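Ticket: Cannot submit chambers profile, form returns to page 4
Product: Clemska Directory Submissions
Opened by: Ellis Family Law, clerks' office
Status: Waiting on customer
Opened: July 5, 2026

We are trying to file our family law submission for the new guide. Each time we press Submit on the last page, the form goes back to page 4 and the referee list is blank. No error message. The matter summaries on the earlier pages are still there.
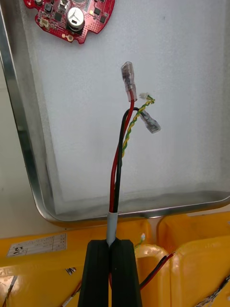
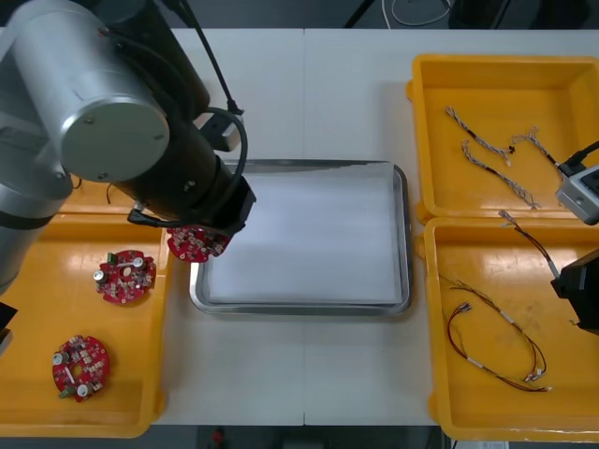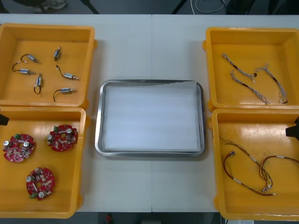 Is there a word limit on the matter summaries?

The limit is 800 words for each matter, counting the heading. The form cuts off anything past that when you save, so check the last paragraph of each one before you submit.

Log

Support: Which browser are you using, and did you type the referees in or upload them?

Customer: Uploaded, from the spreadsheet we used in March. Tried two browsers with the same result. We export it from Imero, our case management system.

Support: Please send the spreadsheet. Remove the phone numbers first if you like, we only need the column headings and one row.

Customer: Attached.

Support: The template changed after March. It now has 7 columns and yours has six. The missing one is "Consent to contact". The upload accepts the old file but the final check rejects it and clears the list. It should show a message at that point and it doesn't. Reported to the developers.

Customer: Added the column and uploaded again. Page 4 now shows all the referees. Submit still goes back.

Support: Two of the rows have "y" in the consent column. It needs the full word Yes or No.

Customer: Changed both. It went through this time, but we have no confirmation email. Our mail is filtered by Pluna.

Support: Confirmation was sent to the clerks' address on the account. Please check the Pluna quarantine and release it if it's there. Your submission shows as received on our side, so don't file it a second time. Leaving this open until you have the email.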